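Section 4: Setting Up Your Workbridge Over-the-Counter Shelf

Welcome back, and well done on getting through Section 3, which is the longest one in the booklet and has most of the small screws in it. By now you should have two upright posts, one long crossbar, four shelf brackets and the shelf board itself, all laid out somewhere the dog can't get at them. In this section we'll put the shelf over your counter, get it level, and load it up for the first time. Most people take an evening over it. If you take two evenings, your shelf will be every bit as good.

Before you begin

You will need a tape measure, a pencil, a spirit level, the long hex key from Bag C, and a damp cloth. A second pair of hands is a great help at step 5 and again at step 8, so if you have a patient friend or a teenager who owes you a favor, this is the time to call.

Please read the whole section through once before you pick anything up. I know that is a lot to ask when the parts are sitting there looking at you, but steps 4 and 6 depend on each other and it is a nuisance to go back.

CAUTION: The Workbridge must not stand over a cooktop, a range, or any other open heat source. Keep every part of the shelf, including the end caps, at least 30 inches to the side of the nearest burner. If your kitchen is too small to allow this, please use the short crossbar (sold separately) or put the shelf on another counter.

Placing the posts

1. Clear the stretch of counter where the shelf will go and wipe it down well. Crumbs under a rubber foot will make the post rock, and you will spend a long time blaming the level.

2. Measure the clear run of counter. The standard crossbar is 85 centimeters long and is cut to fit between the posts, so allow a little extra at each end for the feet.

3. Stand the left post at the back of the counter with its foot flat and the slotted side facing right. Do the same with the right post, slotted side facing left. The slots should be looking at each other.

4. Turn the collar on each post until the arrow lines up with the same number on both sides. Setting 2 suits most kitchens and leaves room underneath for a kettle or a stand mixer. Leave the collars finger-tight for now -- you will be coming back to them.

Note: If you have wall cabinets, check that the doors still swing open with the posts in place. Phong Sầm, who tested the early sets in his own apartment, found that his bottom hinge cleared the post by the width of a pencil, and he was very glad he had checked before tightening anything.

Fitting the crossbar

5. Ask your helper to steady both posts. Slide the crossbar into the left slot first, then the right. It should drop in with a soft click. If it goes in on one side and sits proud on the other, lift it out and check that it hasn't been turned end for end. The end with the Sorner stamp always goes on the left.

6. Rest the spirit level on the crossbar. If the bubble drifts, raise the lower side by turning that post's foot a little at a time. Don't try to correct the level with the collars, even though it looks as though you could. 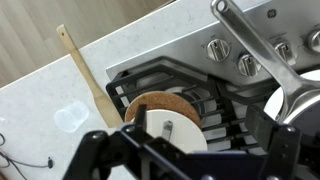 7. Once the bubble is sitting happily in the middle, tighten both collars with the long hex key. Firm is plenty. The collars are lined with a soft sleeve, and if you lean on the key with all your weight the sleeve will creep out of the bottom and have to be replaced.

8. Hook the four brackets over the crossbar, spacing them evenly, and have your helper lower the shelf board onto them from above. The grooved edge faces the wall. Press down over each bracket until you feel it seat.

Note: A new board may have a faint bow in it, especially if the box has been sitting in a cold hallway in December. Leave it on the brackets overnight before you put anything on it and it will usually settle.

Loading the shelf

9. Begin with the heaviest things and set them directly over the posts. Mixing bowls, a flour crock and your bigger cookbooks belong at the ends.

10. Put lighter things in the middle -- spice jars, tea, folded dish towels, that sort of thing.

11. Wait a few minutes, then check the level again. It is quite normal for the feet to settle a touch under their first load. Repeat step 6 if you need to, taking the heavy things off first.

CAUTION: Do not hang anything from the crossbar except the hooks supplied in Bag D. Never let children pull themselves up on it.

If something isn't right

The shelf rocks front to back. One of the feet is probably sitting on a seam in the counter. Move the whole shelf an inch or so to either side.

The collar slips. Loosen it, dry the post thoroughly, and tighten again. Cooking oil on your fingers is the usual culprit.

A part is missing. Look inside the cardboard tubes before you write to us, as the smaller bags like to slide down in there. If it still doesn't turn up, quote part list 182 and we'll gladly send a replacement.

When you're satisfied with everything, move on to Section 5, where Alby Treloar explains how to fit the Nghiêm side rail and the paper towel holder.

Workbridge Home Fittings, Jallevden | Customer help desk | Guide revised Sep 1, 2023 | © Workbridge. All rights reserved. | Back to top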